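Skedell station: setup and upkeep of the hand-held gripper cell
Speaker notes, 5th June

Slide 1 – Scope

Keep this short. The talk covers one recording station, the one we call Skedell, and what it takes to keep its two hand-held grippers in working order. No results, no model training. Mandik and Gallow get a passing mention on slide 7. If someone asks about throughput, refer them to the Ghorbani report and move on.

State the premise once: the grippers are measuring instruments, and we maintain them on that basis. A loose screw at the fingertip is a calibration fault. Treat it as one in the log.

Slide 2 – Table and frame

The table is a light wooden top inside a frame of gray aluminum extrusion. The rails are the mechanical reference for the station. Everything that has to stay put is clamped to a rail or referred to one. Nothing that matters is referred to the wood, which moves with humidity. We saw the top shift against the far rail last November when the heating came on, and the table transform had to be redone.

Checks on the frame:

Rail joints: hex key on every corner bracket, monthly. Tighten to the mark and stop.
Rail clamps: push each one sideways by hand. If it slides, replace the insert.
Tape: the dark strips near the rail set the limits for object placement. Replace when an edge lifts. Lay the new strip before pulling the old one.
Level: both diagonals, after any move.

Mention that the frame was rebuilt once after a cart hit it. Since then the station goes through the full check after any contact, however light it looked.

Slide 3 – Reference task

We use a cup task for acceptance. White paper cups, nested upside down in stacks of unequal height, each stack upright in a dark brown double-ring holder. The operator works with a gripper in each hand, fingers open on the approach.
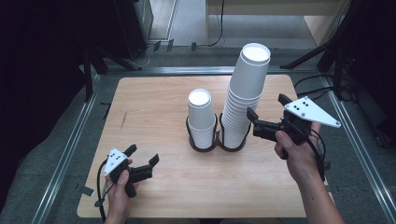 The reason for paper is that it records errors well. A finger pair that closes off-center pushes the stack sideways before it grips, and the rim of a cup keeps the dent. With a rigid object the same error disappears into the pads. After any finger or pad change, run the task 4 times with each gripper and inspect the cups. Dented cups go in the bin and do not return to the stack.

Stack height matters too. A tall stack tips under a sideways push that a short one will absorb. If only the tall stack misbehaves, suspect finger alignment first and the operator second.

Slide 4 – Marker plates

Each gripper carries a white triangular plate with black circular markers. Pose tracking depends on the plate being flat, clean, and fixed to the body without play.

Flatness: lay a straightedge along each side. Any light under it, change the plate.
Cleaning: dry microfiber cloth. No alcohol. Alcohol took the edges off the printed dots on our first set and the tracker began to lose them at steep angles.
Fixing: with the gripper held still, press each corner of the plate. There should be no click. If there is, remove the plate, clean the seat, refit, recalibrate.

Pause here for questions. Someone usually asks whether a plate can be swapped without recalibration. It can't. Two plates from the same print run still seat differently.

Slide 5 – Cables

Most of our faults are in the cables. The log for this station has 207 entries and almost 428 hours of recorded operation behind it, and the cable section is the longest.

The cables hang from the gripper body and move with the wrist. Leave a loop large enough that the operator can raise the tool well above the table without tension at the connector. Too large a loop drags across the work area and catches on objects. We set the length with the arm fully raised and add a hand's width.

Test: start a recording, hold the gripper still, and flex the cable at the connector, then at each clip. Watch for dropped frames. A drop at the connector means a new cable. A drop at a clip usually means the clip is too tight. Do not tape over a damaged jacket – it hides the next fault.

Slide 6 – Fingers and pads

Slow down on this one. It is the part people will go back and use.

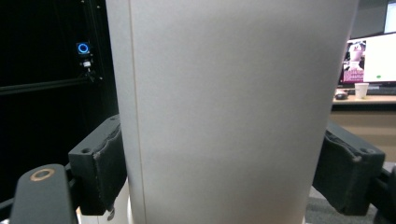

Pads are the consumable part of the gripper, and the interval depends on what is being handled. Paper is easy on them. Smooth, hard cylinders are the demanding case: a tall gray container held from both sides puts the load along a narrow line on each pad, and a small slip there scrubs the surface. Wear of the kind at the inner edge of these fingers, frayed and fabric-like, is the sign to look for at the start of a shift. Fraying alone is not a reason to stop. Stop when the finger body can be felt through the pad with a fingernail.

Procedure for a pad change:

Power down and unplug the gripper.
Take off both fingers. Always change pads in pairs, even if one side looks fine.
Peel the old pad from the tip back. Remove all adhesive.
Fit the new pad flush with the inner edge. No overhang at the tip.
Refit the fingers and bring the screws up evenly.
Close on the gauge block and record the opening value.
Run the cup task from slide 3.

If the opening value has moved by more than the limit on the log sheet, the fault is almost always adhesive left under one pad. Take it off again before touching the calibration.

Slide 7 – Other stations

Mandik uses the same fingers with a different pad. Spares are not interchangeable. Gallow has the same frame but longer rails, so the clamp positions in our sheet do not apply there.

Slide 8 – Open items

Connector strain relief: two designs on trial, no decision.
Pad adhesive: the current one softens in summer. Alternative on order.
Log sheet: needs a column for plate serial number.

Leave the log sheet up during questions.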